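Tuesday, September 18, 2018
Bench notes, hand-held collection, white table

Started late today because the battery shelf was empty again (three chargers, all blinking, none of them finished) and I ended up tidying the episode log while I waited, which was overdue anyway. So first the log stuff, then the actual collecting.

Total in the folder as of this morning is 1,625 usable episodes. We want 2,000 before anybody kicks off the next Fornadik training run, and I really don't want to be the one holding that up. I went back through last week's batch and tossed 17 more. Most of those were the same problem: the person starts moving before the recording light comes on, so the episode opens with the fingers already closing on something and there's no approach at all. A policy can't learn to reach from a clip that has no reach in it! The 1,625 is after tossing them, before anyone asks.

A couple more had the sync marker missing. I've kept those in the "maybe" folder, since Wing-sze Yuen thinks she can line them up from the finger width signal alone. She did it for one on Friday and it looked fine to me, but it took her most of a coffee, so let's not make a habit of it.

Now today. The plan was small packaged things on the big white table, picked up and set down somewhere else, with two of us sharing the surface where that made sense. I like the snack wrappers for this. They're shiny, they crumple, they never look the same twice, and the old Redex model was terrible with them (it kept aiming at the highlight instead of the package). The toiletries are the easy half, or they're supposed to be. Tall thin bottles are only easy until you come in a hair too low and tip them.

Settings: fingers at the standard opening, yellow tips, same tip material as last week. Jovov build on both units. Mine was still set to the old exposure lock when I picked it up, so whoever had it before me, please reset it when you're done! I'm not mad, I just lost the first few episodes to it. 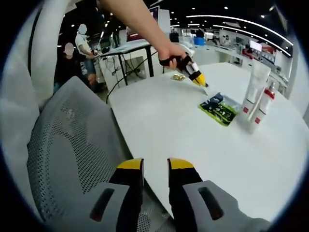

Yellow tips on both days' worth of settings, white table, packaged stuff within reach.
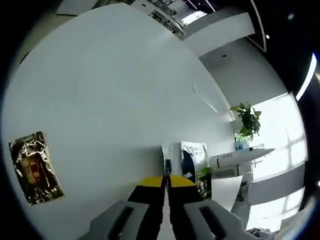 Pace was decent once we got going. I've been trying to slow my approach down over the last hand's width before contact, and I think it helps. When I play back my stuff from the first week I look like I'm swatting flies. The other thing I'm trying is to stop for a beat after the release, fingers open, before I back away. It feels silly while you're doing it, but the segmenter likes it a lot and I had far fewer episodes glued together at lunch than I normally do.

Things that went wrong, in no order:

Dropped a bottle. Kept the episode and tagged it as a drop. We do want some failures in there as long as they're tagged, so please don't delete yours.

Tracking jumped twice when I leaned way over the table. Both times I'd swung the unit toward the windows. I've had a hunch about glare for a while and this doesn't exactly disprove it, but two jumps isn't much to go on. Next time somebody should do a block of episodes facing that way and a block facing away, same objects, and we can compare. I'd do up to 25 of each, no more than that, it gets boring fast.

The Segers gripper (the one with the new spring) is too stiff. My thumb gave up before the battery did. I noticed I was starting to squeeze early and hold, just to get it over with, and that's exactly the sort of thing the model will happily copy. I'd rather go back to the old spring until we find something softer. Wing-sze says hers is fine, but she also climbs, so I'm not sure her thumbs count.

We had a long back and forth about whether to keep reaching into each other's half of the table. I'm for it. When the second person's arm comes through your view you get some really useful clutter, and the robot is going to be working near people anyway. Wing-sze's worry is that the model starts treating another gripper as part of the task, like a cue that it's time to move. Fair point. We agreed to mark the shared episodes with their own tag so they can be pulled out later if they cause trouble. The tag is "shared", lowercase, no number. Please don't invent another one, I spent half an hour this morning merging four spellings of "drop".

Also, object placement. I catch myself putting things back in nearly the same spot every time, always a bit to the right, upright, label toward me. It's a habit and it shows up in the heat map as one big blob. From now on I'm going to set things down wherever with my left hand and not look while I do it. Lay a few on their sides too, and push some closer to the rim than feels comfortable.

Uploads were still running when I wrote this, so I don't have today's count yet. I'll add it on the line under here when the checker finishes. If we keep up this sort of pace we'll be done long before December, even with the spring swap.

To do:
put the old spring back in the Segers one
glare blocks, toward and away from the windows
ask for a fourth charger (again)
soft pouches next, I want the half-empty ones that flop over
clean the tips, mine were getting grabby

Count for today: checker still going, will fill in tomorrow.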